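Category: Setup Guides > Small Electronics > Storage

We use cookies to remember your language. Accept | Settings

Brarnier Storage Box: Packing Small Electronics

1. Open the box on a flat table.
2. Unplug each item and wind up any loose cord.

CAUTION: Do not pack a charger that is still warm.

3. Check the small print on the plug face before packing. Write down the rating if you need it.
4. Put in chargers and mini fans one at a time. Keep metal prongs away from fan grilles.
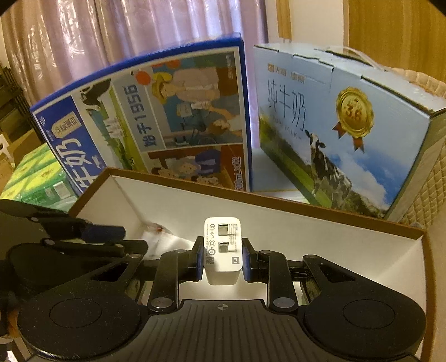
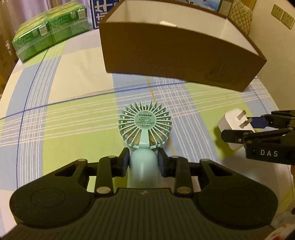 5. Close the lid and label the box. Check the contents every 6 months.

Comments (2)

Arnel Marquez: Does the lid stay shut with 10 chargers in it?

Urszula Górecki: Mine does. I put the fan in last so nothing sits on it.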